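Folding sweatpants with two arms: settings and habits that save time

Last updated: 5 July 2023

Most of the trouble with sweatpants is in the planner. A T-shirt is nearly flat and forgives a bad grasp. Sweatpants have a thick waistband, a drawstring and two legs that slide over each other.

Pick the waistband first. Train the grasp detector on the ribbing and mask out the drawstring, or it will go for the cord every time. Hamdia Adugna labelled 1,641 waistband crops for the Naststead folding bench, and the last 506 made very little difference.

Tie the drawstring in a bow before you start. Two long ends confuse the edge finder.

Set the lift in Narnell to 15 cm, then wait for the cloth to stop swinging before asking for a new mask. Keep the second arm's speed low until both grasps are confirmed.

Re-plan after every regrasp. An old plan on moved cloth folds one leg inside the other.

Grey garments, lifted and handled: 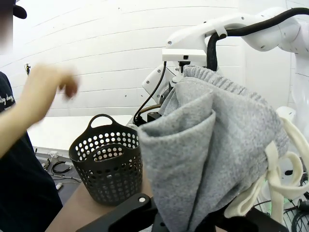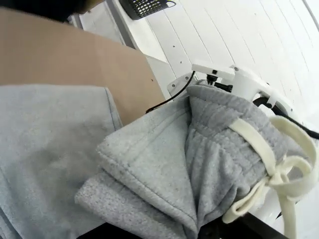
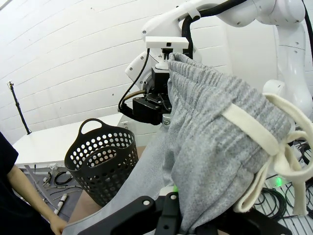
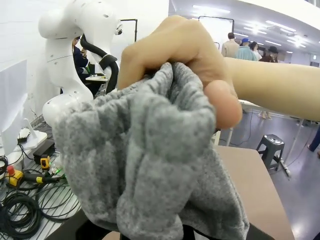
If the planner stalls with the legs crossed, stop the run and lay the garment out again by hand. Log it as a reset so it doesn't count towards the fold rate. In Filer, tag the run with the garment type and fabric weight. We keep 23 tags and that is already too many.

Wash new fleece before tuning anything. Fold thresholds set on unwashed cloth have to be done again.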